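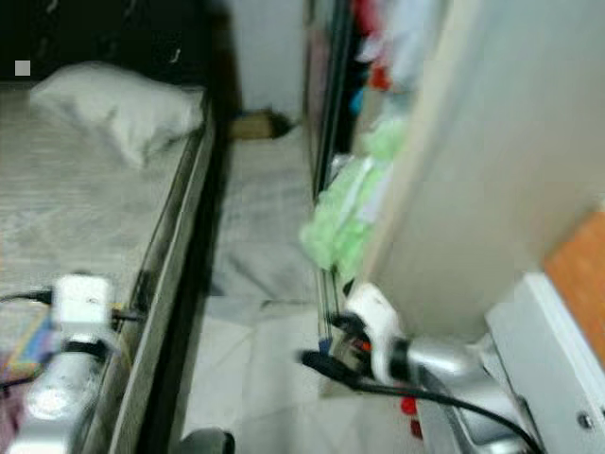 A bedroom needs enough clear floor for a person to make the bed from both sides, and most of the bedrooms I have lived in did not have it. We buy the bed first, as large as the room will take, and then we stand the storage next to it and call whatever is left a walkway. You end up with a strip of tile between the side rail and a tall unit full of cloth, a white pillow at one end lying at whatever angle it landed, and something bright green bulging out of the shelves. I have slept in that room, or in rooms so close to it that the difference doesn't matter. My argument is that the strip of floor is the most important part of the room and that we should plan it before anything else.

I rented small apartments for a long time before I moved to the one I have now. The smallest bedroom had 25 inches between the bed and the closet. I know the number because I measured it after I hit my shin on the bed rail for what felt like the whole of one September. Twenty-five inches sounds like plenty if you imagine yourself walking forward with your arms at your sides. Nobody makes a bed that way. You bend over, your backside goes out behind you, and it meets the closet. So you make the bed from the foot, or kneeling on the mattress, or you pull the cover up and leave the sheet as it is.

The bed in that apartment was unmade for two years. I thought this was a fault in my character. My mother thought so too. Then I moved to a place with a worse kitchen and a wider bedroom, and I started making the bed in the morning without deciding to. I was the same person with the same sheets. I had more floor.

My neighbor at the time was Ute Strobel, who had worked for many years as a home care aide. She had to get into other people's bedrooms and change beds with people in them, and she had firm opinions on this subject. She told me she could guess how a household was doing from the gap beside the bed. If she could stand there and turn around, the sheets were usually clean. If she had to go in sideways, they usually weren't, and the family was usually embarrassed about it and blamed each other. She said she had never met a family that blamed the closet.

I think about that a good deal. We are used to treating tidiness as a matter of habits and will. There are books about it, and there are boxes and bins and dividers sold to help with it. All of them add objects to a room. The tall storage unit is the largest of these. It gets bought because there are clothes on the chair, and it goes next to the bed because that is where the wall is free. Now the clothes have a place, but the person has lost the place to stand while putting them away.

What happens next is easy to predict. Folding takes room. You need your elbows out, and you need a flat surface, and the only flat surface left is the bed. So the clean laundry goes on the bed. At night it has to come off the bed, and it goes into the unit in whatever shape it is in. After a few weeks of this the shelves hold soft lumps of mixed cloth, towels with T-shirts, a fleece blanket on top of something you were looking for. You pull out one thing and two others come with it. They go back in by being pushed.

I don't think pushing is laziness. Try folding a bath towel in a space where you can't hold your arms straight out. I am five foot six, and I can't do it without touching both sides.

I have a friend, Padmavathi Bangera, who disagrees with nearly all of this, and her side deserves a hearing. She raised two children in a two-room apartment, and her view is that floor is a luxury. A family has a fixed amount of stuff. Winter blankets exist in summer. School uniforms have to be somewhere. If you take out the tall unit to get your walkway back, the blankets don't disappear, they go under the table in the front room or on top of the refrigerator. She told me that people who talk about empty floor usually have another room somewhere that is full. When I visited my sister and looked at her spare bedroom, I had to admit Padmavathi had a point. My sister's bedroom is very calm. Her spare bedroom can't be entered.

But I asked Padmavathi how she changed the sheets in those years, and she said she pulled the bed out from the wall every time, with one child sitting on it. She did this every week. She has a bad back now. I am not saying the one led to the other, and she would be annoyed if I did. I am saying that the floor she didn't have was paid for in some other way.

There is also the matter of the things that end up on the strip itself. Any narrow space beside furniture collects poles. Curtain rods, a broom, a mop handle, the leftover pieces of a drying rack. They are long and thin, and the gap is long and thin, so it seems like a natural fit. Then there is a box at the far end, against the wall, where it isn't in the way of anything. It stays there because reaching it means walking the whole strip and walking back. I had a box like that. It said Zistedik on the side and had held a floor lamp, and I kept it in case the lamp had to be returned. The lamp broke and was thrown out. The box stayed until I moved.

I would like to see furniture stores take this up. Every store display I have walked through puts the bed in the middle of a wide area with a rug showing on three sides. The tag on the bed gives the size of the mattress and sometimes the size of the frame. It doesn't say how much floor the bed needs in order to be used, which is a larger number and the one that matters. The last frame I looked at, a Tindberg with side rails that stuck out past the mattress, took up more width than the mattress size would lead you to expect. That extra width comes directly out of the place where you put your feet. It was 129 dollars on sale, and I nearly bought it. It was a good price for a bad fit.

The same goes for storage with doors. A hinged door needs its own width in front of it. In a narrow strip, a door that opens toward the bed stops on the rail, or it opens all the way and blocks the path, and whoever is at the far end has to wait or climb over the bed. Most people give up and leave the door open. Then the door is just a large white panel standing in the room, and you walk around it. I lived with one of those and removed it in the end with a screwdriver. It spent a year behind the sofa and I never missed it.

Open shelves solve the door problem and make another one, because now everything can be seen. I don't mind that much. I would take visible towels over a door in my face. Hannelore Bauerfeind, who taught the upholstery class I took one winter, used to hang a plain curtain across open shelving. It moves out of the way when you lean on it. She had no theory about this. She had extra fabric.

So what do I think people should do? I think you should measure first, and measure with your body. Stand beside the bed and bend over as if you were tucking in a corner. Have someone mark the floor where your heels are. For me that comes to a bit more than 30 inches from the rail, and I would want it on one side at least, with a smaller gap allowed on the other. Whatever fits in the room after that can come in. If the tall unit doesn't fit, it goes on another wall, or in the hall, or you get a lower one. If the bed is what doesn't fit, then the bed is too big, and I know people don't like to hear that.

I slept in a bed that was too big for seven years. It was comfortable for the eight hours I was lying in it. For the rest of the day it was in the way, and so was everything I had put beside it to make up for the space it took. When I finally traded it for a narrower one, I got 14 inches of floor back. I noticed it most in the morning, in the dark, walking to the door without holding a hand out in front of me.

Padmavathi says that 14 inches could hold a very good set of drawers. She is right, and she has offered to come over and show me where they would go. I have told her that the space is taken.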